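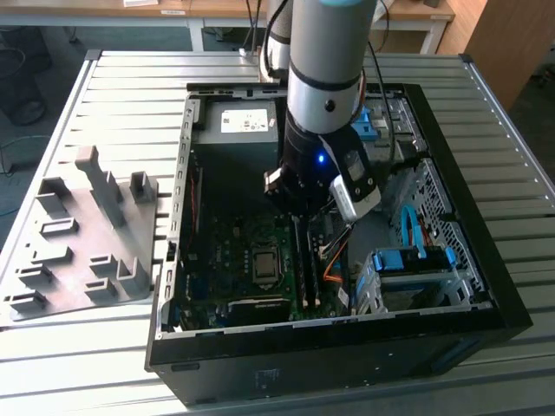
Old Towers, Opened Up: A Gallery from the Workbench

Welcome, and pull up a stool. I've been meaning to put this page together since December, when the shelves in the back room finally got so full of retired desktop computers that we had to start walking sideways to reach the kettle. They come to us from offices, from schools, from people's spare bedrooms, and every one of them gets laid down on the bench and opened up before anybody decides what becomes of it. I've grown very fond of that moment when the side panel comes away. It's a bit like lifting the lid on somebody's sewing box – you can tell a good deal about how a thing was put together once you're looking straight down into it.

My name is Stela Dobre, and I look after the bench at Umix, where we take in old computers and sort out what can go round again. We've had 1,626 of them through the door so far, and I would happily tell you about each one if you had the time. Since you probably don't, I've picked out a couple of views and written down the sort of thing I'd be telling you if you were standing next to me with a cup of something warm.

A word first about the bench itself, because visitors always ask. The top is made of light gray slats with gaps between them, and I'll admit I wasn't sure about it when we moved in. I'd spent years working on a solid wooden top with a rubber mat, and I thought every screw I owned would end up on the floor. Well, plenty of them did! But dust falls through as well, and old computers carry more dust than you'd ever believe, so by the end of the first month I was won over. I keep a shallow box underneath and empty it every Tuesday, and I've found washers in there that I'd given up for good.

The tower lying on its side at the top of the page is a black one, and it's a nice roomy kind of layout to learn on. The power supply sits down at the far end of the case, with its label facing up where you can read it without getting a flashlight out (a small kindness, but I notice it every time). The board is green, the old familiar green, with the processor in its metal socket near the middle and two black memory modules standing upright beside it. Memory is nearly always the first thing I show new people, as it comes out with a push on the clips and goes back with a satisfying click, and it gives you courage for the rest.

I have a soft spot for the drive cage in that one too. There's a blue caddy in it, and a light blue cable that comes up out of the caddy in a loop, and the two of them together make quite a cheerful corner in an otherwise sensible machine. Colored plastic inside a case usually marks a part you're meant to handle, or at least that's how I was taught, and I've passed it on to everyone who has worked with me. Follow the blue and you'll seldom go far wrong. I wouldn't swear to it for every make that was ever sold, mind you, and I'd still look twice before pulling on anything.

Cables deserve a paragraph of their own. People tend to grab the whole bundle and shove it out of the way, and I do understand the temptation, but a little patience goes a long way. I like to trace each one with a fingertip from end to end before I unplug it, saying out loud where it goes. It sounds silly in a quiet room. It has saved me a great many evenings, though, especially with the thin ones that run off along the wall of a case and vanish round a corner. When I'm working on a batch, I write the order on a strip of masking tape and stick it to the side panel, and then the panel goes on the shelf with its computer.

Now a closer look, and a bit of silver for a change.

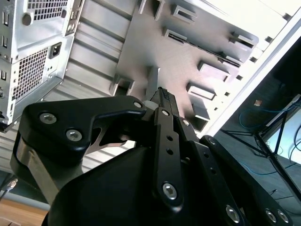 The silver case at an angle, with the stamped metal of the rear panel up in the corner.

I do like a plain silver case. Bare sheet metal shows you how it was made, all those shapes pressed into it, and the rear panel is where I'd tell anybody to begin when they're getting to know a computer. Every socket on the back belongs to something inside, and if you go back and forth between the two for a few minutes, the whole arrangement starts to make sense. Do watch your knuckles, though. The folded edges on some of the older ones are sharper than they look, and I keep a tin of bandages on the shelf for exactly that purpose.

Once a tower has been looked over, it goes one of 3 ways: back into use as it is, onto the parts shelf, or off for recycling. The recycling goes out with Drura, who bring their own crates and are always very patient with me while I change my mind about one last machine. The parts shelf is my favorite. We passed the mark of 838 memory modules saved last spring, all of them in labeled bags, and more than 500 drives sit in the cupboard next to them waiting to be wiped and checked. The bags came from Vieira, and they're the good kind that close properly.

If you have a tower at home gathering dust under a desk, please bring it by in the morning, when the bench is clear and I have time to open it with you. Bring the power cord as well if you can find it, and any screws you've been keeping in a jar. The door is the green one on the Raltodier side of the building, and the bell works if you lean on it.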